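August
By Hauksdóttir

The man who runs the freelance desk at Brideck would like me to know that late payment is over. I have heard this before, usually from people who sell something.

Brideck's new plan, built with the billing firm Skurnevach, pays contractors in 7 days and collects from the client later. "We take the wait out of it," he says. He had hoped for 4,000 sign-ups by the end of August and got 3,482.

Who carries the loss when a client never pays? "In most cases, we do." And in the other cases? He looks for a page in the contract. "There's a clawback clause. It's rarely used."

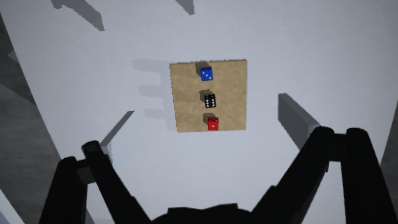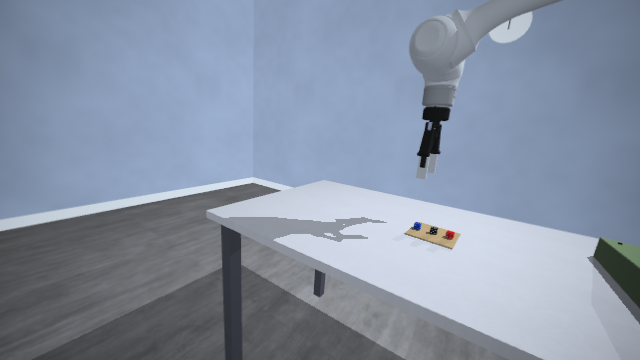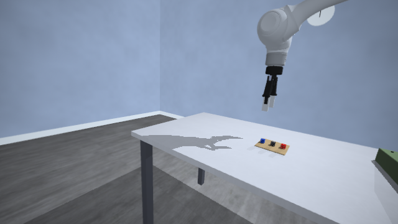

Rarely is a word I'd want in writing. I ask how many times the clause has been used so far and he says he'd have to check with Skurnevach. By the time I filed this, he hadn't come back to me.

The fee is another matter. It comes off every invoice, including those a client would have paid on time anyway. "People like the certainty," he says. I'm sure some do. A translator I spoke to, who left a similar plan at Esik, did the math on her own year and found she had paid for certainty she already had.

He thinks she is unusual. I asked what he was basing that on, and he said mostly conversations.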